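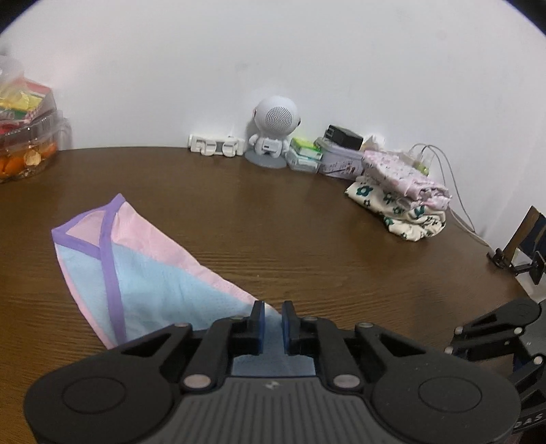 Donated clothing must be sorted, checked and labeled before it can be placed in the Stidstead lending wardrobe. The steps on this page apply to all drop-off points and should be followed in the order given. Work on a flat surface with one garment at a time. Thin items in light colors, such as the blue, pink and purple one on the brown table, should be spread out in full before inspection, as small stains are easily missed in a bundle. Edges and bindings deserve particular attention.

Step 1. Record the donation
Enter the item in the intake book before anything else is done to it. Write the drop-off point, the month and the type of garment. Donor names are not recorded. Each line in the book receives a number, and that number stays with the garment until it leaves the wardrobe. A finished line reads: 241, Stidstead, January, child's top.

Step 2. Inspect
Check the outside first, then turn the garment inside out and check the seams, cuffs and pockets. Pull gently on every button. Items with a broken zipper or an open seam of less than 8 inches go to the mending shelf. Items with larger damage are set aside for textile recycling.

Step 3. Wash
All items are washed, including those that arrive with store tags. Use the warmest setting allowed on the care label, up to 90 degrees Fahrenheit for anything marked delicate. Do not use fabric softener — several borrowing families have asked us to avoid it.
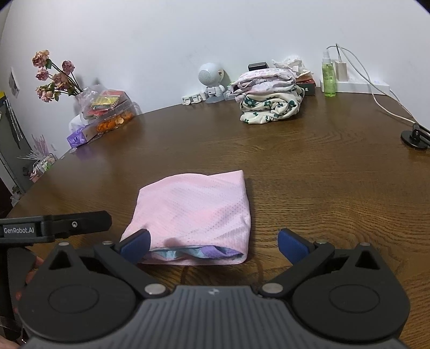 Garments must be completely dry before they are folded. Leave knitwear flat overnight on the racks and turn it once in the morning.

Step 4. Fold and label
Fold each garment so that the size can be read without opening it. Attach the paper label with a safety pin through the care tag, never through the fabric itself. Copy the intake number onto the label in pencil.

Step 5. Shelve
Place the garment in the bin for its size. A bin holds 17 items at most. When a bin is full, start a second one and mark both lids.

Questions about mending should be directed to Ermelinda Simões. Rodrigo Barreto handles requests for new bins and labels, which are delivered to the Patrício Street entrance before 10 a.m.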